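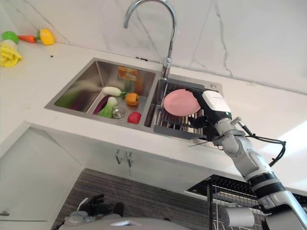

Produktentwickler (m/w/d) für PC-Gehäuse und Luftkühlung in Bornen

Clondemex baut Gehäuse, Lüfter und Kabelsätze für Leute, die ihren Rechner selbst zusammenstecken. Gerade arbeiten wir an Hopkin, unserem ersten Mini-ITX-Gehäuse mit 15 Litern Volumen, und wir suchen jemanden, der mit derselben Freude an Blechkanten, Schraubpunkten und Luftwegen mitdenkt wie wir!

Unser Team in Bornen besteht aus 7 Leuten. Konstruktion, Messraum und Musterbau liegen auf einem Flur, und wenn morgens ein neues Frontgitter aus dem Drucker kommt, steckt es mittags meistens schon in einem Testrechner. Die Serie wird in unserem Werk in Gevach gefertigt, dort bist du etwa alle zwei Wochen für einen Tag vor Ort.

Deine Aufgaben

Du konstruierst Gehäuseteile aus Stahlblech, Aluminium und Kunststoff, vom ersten Entwurf bis zur Werkzeugfreigabe.
Du planst Temperatur- und Geräuschmessungen, baust die Testsysteme selbst auf und wertest die Ergebnisse aus.
Du stimmst Toleranzen, Lackierung und Montagefolge mit den Kolleginnen und Kollegen in Gevach ab.
Du liest mit, was unsere Kundschaft im Forum schreibt. Für Hopkin sind dort schon 171 Vorschläge zusammengekommen, manche davon richtig gut (der herausnehmbare Radiatorträger stammt aus genau so einem Beitrag).

Was du mitbringst

Abgeschlossenes Studium in Maschinenbau oder Produktdesign, eine Technikerausbildung oder vergleichbare Praxis
Sicherer Umgang mit einem gängigen 3D-CAD-Programm, gern mit Erfahrung in der Blechkonstruktion
Grundkenntnisse in Strömung und Akustik; den Rest lernst du bei uns am Messplatz
Deutsch in Wort und Schrift, Englisch für die Gespräche mit Zulieferern
Eigene Basteleien zählen bei uns viel. Schick ruhig Fotos von deinem umgebauten Gehäuse mit, auch wenn es nie ganz fertig geworden ist!

Was wir bieten

Unbefristete Stelle in Vollzeit, auf Wunsch auch mit 32 Stunden
30 Tage Urlaub und Gleitzeit ohne Kernzeit am Freitag
Zwei Tage Homeoffice pro Woche, sobald du eingearbeitet bist
Zuschuss zum Jobticket, Fahrradkeller, Teeküche
Hardware zum Einkaufspreis und ein eigenes Budget für Prototypen

Bewerbung

Schick uns deinen Lebenslauf, ein kurzes Anschreiben und zwei bis drei Arbeitsproben als PDF über das Formular auf unserer Karriereseite. Bewerbungsschluss ist Dienstag, 28. April 2026. Beginn ist spätestens im Oktober, früher geht sehr gern. Zum Kennenlernen laden wir dich nach Bornen ein und zeigen dir den Messraum und die ersten Muster von Hopkin. Die Fahrtkosten übernehmen wir.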